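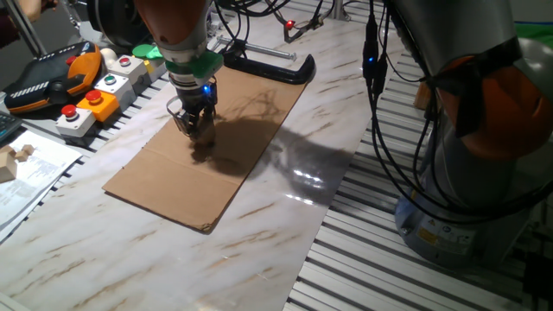
Corinne Abdallah, Senior Lecturer in Packaging Studies, Eltine College

Figure 1. Corrugated cardboard with a faint fold line and a curled, worn corner.

3.2 What people keep

I went into the Posel survey expecting to write about boxes, and I came out of it writing mostly about flat sheets. We asked 154 households in the Floditz district to tell us which packaging they'd held on to since January, and why (the "why" was my favorite part!). Whole boxes did turn up a lot, but 100 of those households also kept at least one loose piece of cardboard, usually behind a door or under a bed.

My first guess was that people would throw a piece out once it looked tired. A worn corner like the one in Figure 1 seemed to me like a good reason to let go. Well, only 16 households named corner wear as a reason for throwing cardboard away, and far more of them talked about smell or damp. Folds bothered people even less. Several told me they liked a sheet with a fold in it, as it slides into the car more easily, and I have to admit I've started saving those myself.

I also asked what the sheets were for. Floor cover while painting came up again and again, then kneeling on in the garden, then "just in case," which I coded as its own category after a long argument with myself. Four households couldn't name any use at all and were perfectly cheerful about it. I left them in the sample, and Section 3.3 looks at how long their sheets stayed in the house compared with everyone else's.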